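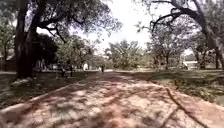 Session 2: Quarrels between brothers and sisters
Reading time: 4 minutes

Broddale Family Evenings, handout for parents

In the first session we talked about rules in the home and who makes them. Tonight we stay in the same home, but we look at what happens between the children when the parents are in another room. Please keep this handout together with the first one. The reading for tonight starts on page 86 in the course book.

1. What do we mean by a quarrel?

In this course we use the word in a wide sense. A quarrel is any disagreement where at least one child is upset and the other one knows it. Shouting is not necessary. Two sisters who do not speak to each other during a whole dinner are also having a quarrel, and it can be harder to stop than a noisy one.

We do not include play fighting. The difference is sometimes difficult to hear from the kitchen. A good sign is whether both children come back for more. If one of them always tries to leave, it is no longer play.

2. What do they quarrel about?

Parents in an earlier group at Gruvside kept a notebook for a month and wrote down every quarrel they noticed. Together they had 87 notes. When we read them aloud, the same things came back again and again:

- who had it first
- who sits where, in the car or on the sofa
- who got more (juice, time, attention)
- somebody went into somebody's room
- somebody was looking at somebody

The last one makes parents laugh, but for the child it is serious. To be looked at in a certain way by a brother is a message, and the child understands this message better than we do.

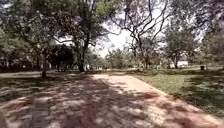

Notice that very few of the notes were about a thing the children really needed. A red cup is the same as a blue cup. What they want to know is whether they count as much as the other one in the family. For this reason it seldom helps to buy a second red cup.

3. The parent as a judge

Most of us were brought up with the parent as a judge. The children come running, both talk at the same time, and we decide who is guilty. There are some problems with this. We did not see the beginning. The older child is usually better at explaining, and the younger child is usually better at crying. And when we have given our judgement, the one who lost has a new reason to be angry, this time with us also.

It can also become a habit. A child who has learned that mother or father will decide has no need to practise deciding with the other child.

Of course you must step in at once if somebody can be hurt. Separate the children first and talk afterwards, even if it is much later in the evening.

4. The parent as an interpreter

Instead of judging, you can try to say aloud what each child wants. Keep it short, and use the same tone for both.

"You want to finish the game. And you want to have the table for your drawing."

Then wait. The waiting is the most difficult part, and many parents fill the silence with a solution. Try to hold back a little longer than feels comfortable.

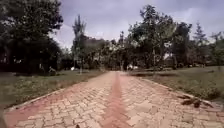 With children under four you will normally have to offer the solution yourself, but you can offer two and let them choose. From school age they can often find their own. It may look very unfair to you. If both have agreed, leave it as it is.

5. Comparing

Avoid sentences with the other child's name in them. "Your sister has already brushed her teeth" is meant as a help, but it is heard as a score. The same is true for praise. "You are the tidy one" tells the other child which place is already taken.

This is also a matter for grandparents. Several parents have asked how to bring it up with them, and we will come back to it in the next session.
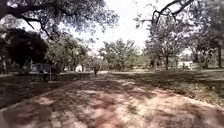 6. Equal or fair?

Children can measure juice more exactly than any laboratory. If you try to be equal in everything, you will be checked every day. It is better to answer the need. "Are you still hungry? Do you want a big piece or a small one?" A child of 13 and a child of six should not have the same bedtime, and you can say so calmly, without a long defence.

Exercise in pairs

One of you reads the part of the parent, the other reads both children. The situation: the family is playing Cluketti, the younger child is losing and sweeps the pieces off the board. The older child calls him a baby. First play the parent as a judge, then as an interpreter. Change roles and do it again.

For next time

Keep a notebook for one week. Write what the quarrel was about, what you did, and how long it took before they were playing again. Do not show it to the children.

Next session is in the Salehi room, on the upper floor. Coffee from half past six. Please bring your own cup.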